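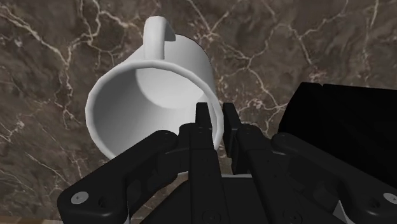 Plain white mug, on its side.

Do baking soda and vinegar really get coffee stains out of mugs?

Posted by Jabari Laizer
Tuesday, June 21, 2022

My sister-in-law swears by filling a stained mug with baking soda and vinegar and letting it fizz for an hour. I tried it twice in May on the four mugs we use most and I can't say I saw a difference. The brown ring inside is still there, maybe a shade lighter if I want it to be. Every cleaning blog repeats the same tip with the same wording, which makes me suspect they all copied it from each other. Then there's Sakonard powder at the hardware store, 14 dollars a tub, and that seems like a lot for something I'd use on a few cups. Does any of this work, or do I just need to scrub harder? The mugs are glazed ceramic, white inside, nothing fancy. No dishwasher here.

Sirkka Hyvönen

The fizz is mostly a show. Baking soda is a base and vinegar is an acid, so when you pour them together they cancel each other out and you're left with slightly salty water. I don't know why this one refuses to die.

Use the baking soda by itself. Put a spoonful in the mug, add just enough water to make a paste, and rub it around with a damp cloth. It's a mild abrasive and that's what lifts the coffee. Give it 2 minutes of rubbing before you decide it failed. If there's gray or chalky stuff under the brown, that could be hard water, and then vinegar on its own might help. Rinse in between.

If the ring still won't move, look at the glaze under a good light. Old mugs get tiny cracks and the coffee goes down into them. No paste is going to reach that, whatever the label says. I'd skip the tub. I bought the small size once and couldn't tell it from washing soda – which I already had under the sink.

Berkordale

Denture tablets. One tablet, hot water, leave it overnight, wash it in the morning. Did all my mother's tea cups this way. Don't buy the expensive ones.

Brornurholm25

I've seen people recommend bleach on other threads. It does whiten, but I wouldn't bother for a coffee ring, and NEVER mix it with vinegar, the fumes are dangerous. Salt and half a lemon worked OK for me, although I was scrubbing pretty hard so it may have been the scrubbing.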